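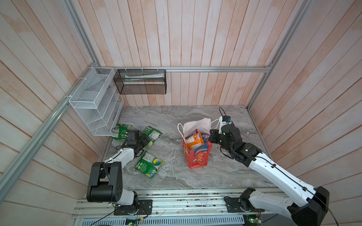 Figure 2. Work surface and plank walls. Photo: Cheuk-hei Wei.

3.2 Surface pattern and the detection of residue

The household interviews in Brendwood and Pallau left one question open. Respondents who wiped their counters equally often gave very different accounts of how clean those counters were. Escobedo and Pinto had proposed that the difference lies in the surface: on a plain laminate a crumb is seen from standing height, while on a patterned one it is taken for part of the pattern. We call this the masking account. It predicts that people with patterned counters will wipe on a schedule and people with plain counters will wipe on sight.

The diaries support the first half of the prediction. In Pallau, where patterned counters were the more common type, entries clustered after meals and on Sunday, with few entries between. The second half is weaker. Plain-counter households in Brendwood also reported after-meal wiping, and several described it as a habit carried over from a parent's kitchen. Gashaw coded these entries separately, and they are excluded from the comparison of triggers below. 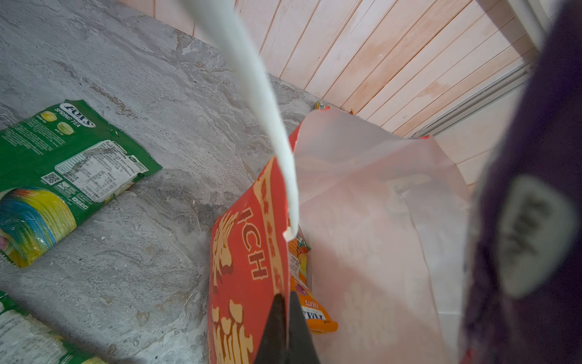
Masking depends on the relation between the residue and the pattern more than on the amount of residue. A pattern works as camouflage when its lighter parts are close in tone to the particles that fall on it and its features vary in size. Veined stone patterns meet both conditions for bread, sugar and flour. The few pale crumbs on the gray marble-patterned surface are close in tone to the light gray and white of the veining, whereas the green Fox's bag differs from it in hue and would be reported by any respondent. Large colored items of this kind were therefore coded as clutter and kept out of the residue score. Coffee grounds and tea leaves behave in the opposite way and were scored on a separate line.

Two limits apply. The diaries record what was noticed, so masked residue enters the data only when it was found by touch. Raptis raised this point during coding, and the Skalside round of the survey was amended to ask whether the respondent had seen or felt the residue before wiping. Lighting was also left to the respondent. Tesfamariam's lamp-angle correction assumes a single source above the counter, a condition that kitchens with a side window do not meet, and we did not apply it to daytime entries. The uncorrected scores are used in Section 3.3.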